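« Le plus dur, c'est de savoir qu'il n'y a rien »

9 avril 2018

Il faut monter au dernier étage, longer un couloir encombré de cartons et pousser une porte qui ferme mal pour arriver chez Stiveo. On vous y sert du café avant même de vous avoir demandé votre nom, et la conversation part aussitôt sur les logiciels, parce que la maison ne fabrique aucun robot et n'a pas l'intention de s'y mettre. Celui qui me reçoit dirige le développement et préfère que l'on parle du travail plutôt que de lui. Je respecte sa demande, d'autant plus volontiers qu'il a beaucoup à dire sur le travail.

Le produit s'appelle Bunia. C'est une couche logicielle qui se place entre la caméra de poignet d'un bras et le planificateur de mouvements, et qui doit répondre, plusieurs fois par seconde, à une question toute bête : qu'est-ce qu'il y a devant moi, et où puis-je passer ? « Nous avions commencé par la saisie, comme tout le monde, raconte-t-il en cherchant une cuillère dans un pot à crayons. On montrait une tasse au système, il la prenait, on était très fiers. Et puis notre premier client, Famach, nous a demandé ce que faisait le bras quand il n'y avait pas de tasse. Eh bien, il en trouvait une quand même. »

L'épisode le fait encore rire, mais il leur a coûté tout l'hiver. Depuis janvier, l'équipe travaille presque uniquement sur ce qu'elle appelle les vues vides, ces moments où la pince arrive au-dessus d'un plan de travail et n'a rien à y prendre. Le jeu d'essai compte 411 séquences, dont 300 enregistrées sur les tables de l'atelier. 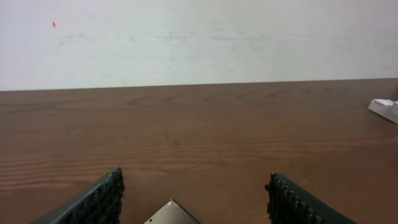
Bunia garde en mémoire une carte de confiance, et c'est elle qui a le plus changé ces derniers mois. Chaque portion de l'image y reçoit une note, revue à mesure que le bras se déplace, et le planificateur n'a le droit de descendre que là où la note reste stable sur 15 images de suite. « Une table en bois, pour nous, c'est un vrai sujet de conversation, dit mon hôte. Regardez ces veines qui ondulent d'un côté à l'autre, avec des espèces d'arches vers le milieu. Vous et moi, on voit du bois. Une version ancienne du logiciel y voyait des contours, donc des bords, donc des objets très plats, et elle demandait poliment à la pince d'aller les chercher. » Il s'attarde aussi sur l'objet blanc, tout à droite, dont on ne voit qu'un bout. Celui-là compte comme un obstacle dont la taille n'est pas connue, et la zone qui l'entoure reste fermée tant que la caméra n'a pas tourné pour en voir davantage.

Et les doigts de la pince elle-même ? La question lui plaît, il repose sa tasse. « On les a d'abord masqués, avec un pochoir fixe. Ça marchait très bien tant que personne n'ouvrait ni ne fermait la pince, ce qui est tout de même un peu gênant. » Le masque est maintenant recalculé d'après la position des moteurs, avec une petite marge – il préfère perdre un peu d'image que de voir le bras essayer de s'éviter lui-même.

L'outil dont il parle avec le plus de tendresse n'est pourtant pas vendu. Il s'appelle Tavares, tient dans une fenêtre de navigateur, et sert à rejouer une séquence image par image en affichant ce que le planificateur croyait savoir à cet instant. Trois personnes de l'équipe l'ont écrit entre deux livraisons. « Avant Tavares, quand le bras faisait une bêtise, chacun avait sa théorie et on discutait jusqu'au soir. Maintenant on ouvre la séquence, on recule un peu, et en général on retrouve l'endroit où la carte s'est trompée. On discute encore, remarquez, mais on rentre plus tôt. »

Je lui demande ce qui vient ensuite. Il parle des surfaces brillantes, qui lui donnent du souci, puis de la calibration, que les clients trouvent trop longue et qu'il trouve trop longue aussi. Famach voudrait une version capable de tourner sur un ordinateur plus modeste, et il faudra sans doute réécrire une bonne partie du suivi. Aucune date n'est promise. « Quand ce sera prêt, on le dira », conclut-il, avant de me resservir du café et de repartir pour un bon moment sur les pochoirs.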